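How to Prepare and Submit a Parts Return
Stadevero Returns and Receiving

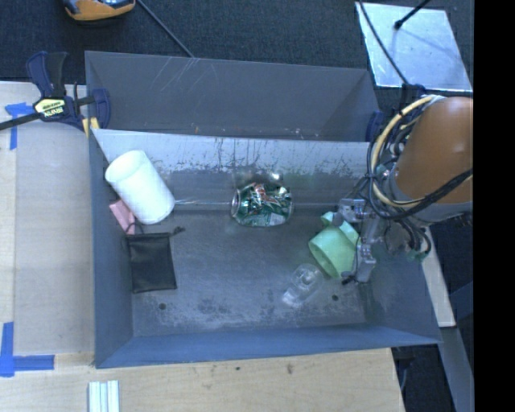 A metal bin with a few small items inside.

Last updated 1/21/25

These instructions apply to all customers and branch staff who send unused, surplus or incorrect goods back to the Stadevero receiving center. They replace the guidance issued in December. Returns that do not follow these steps may be held until the missing information is supplied.

Before you begin

You will need the original order number, a printed copy of the return form, a packing list and a carton in sound condition. Branch staff will also need access to the Flitton order system. Customers without Flitton access may request a return number by telephone or through their account representative.

Goods may be returned within 100 days of the delivery date. The delivery date is the date on the signed delivery slip. The date on the invoice is not used for this purpose.

The following may not be returned under this procedure:
Items cut, mixed or made to order
Opened adhesives, paints and sealants
Goods bought from another supplier
Items under a warranty claim (see Warranty Claims, Section 2)

Step 1. Request a return number

Open the original order in Flitton and select Returns. Enter the item code and quantity for each line you wish to send back. Choose the reason that best fits from the list. If more than one reason applies to a single line, choose the first one that applies and explain the rest in the notes field.

Select Submit. The system will issue a return number beginning with the letter R. Write this number down. It cannot be reissued, and a second request for the same order will create a separate return with its own paperwork.

Step 2. Check and sort the goods

Compare each item with the order. Item codes are printed on the product label or, for smaller goods, on the inner bag. Where the label is missing, write the item code on a plain tag and attach it with string. Do not write on the product or its retail packaging.

Keep items from different orders apart. Goods from two orders may travel in the same carton only if each group is sealed in its own bag and marked with its own return number.

Step 3. Complete the form

Fill in every box on the return form in block letters. The account number goes in the upper box and the return number in the lower one. These are often reversed, and a reversed form will delay your credit.

The person who packed the goods must sign the form. For branch returns, the branch manager must also sign. Initials are not accepted in place of a full signature.

Step 4. Pack the carton

Place heavy goods at the bottom and fill any open space with paper. Loose fill is not accepted. Bottles and tubs must stand upright, with the lids taped. Place the form and packing list on top of the goods and close the carton with two strips of tape along the center seam.

Write the return number on two sides of the carton. Remove or cover all old shipping labels.

Step 5. Arrange collection

Collections are handled by Stusik. Book through Flitton by noon for pickup on the next working day. The driver will scan the carton and leave a receipt, which should be kept until the credit appears on your statement.

Customers served by the Mfaume depot may hand cartons in at the counter. No booking is needed, but the counter will not accept a carton without a return number.

After your return arrives

Receiving staff will check the goods against the form. If the two agree, credit is issued to the account used for the original order. If they do not, the receiving office will contact the person who signed the form. Please reply within ten working days. After that time, the goods will be sent back at the account holder's expense.

Receiving processed 1,316 returns in the last full year. The most common cause of delay was a missing packing list.

Contacts

Questions about return numbers and forms: Musyoka Tanui, Returns Desk
Questions about credits and disputed quantities: Erdal Akbulut, Customer Accounts

Please have your return number ready when you call.

Related pages
Warranty Claims
Reporting Damage in Transit
Changing or Canceling an Order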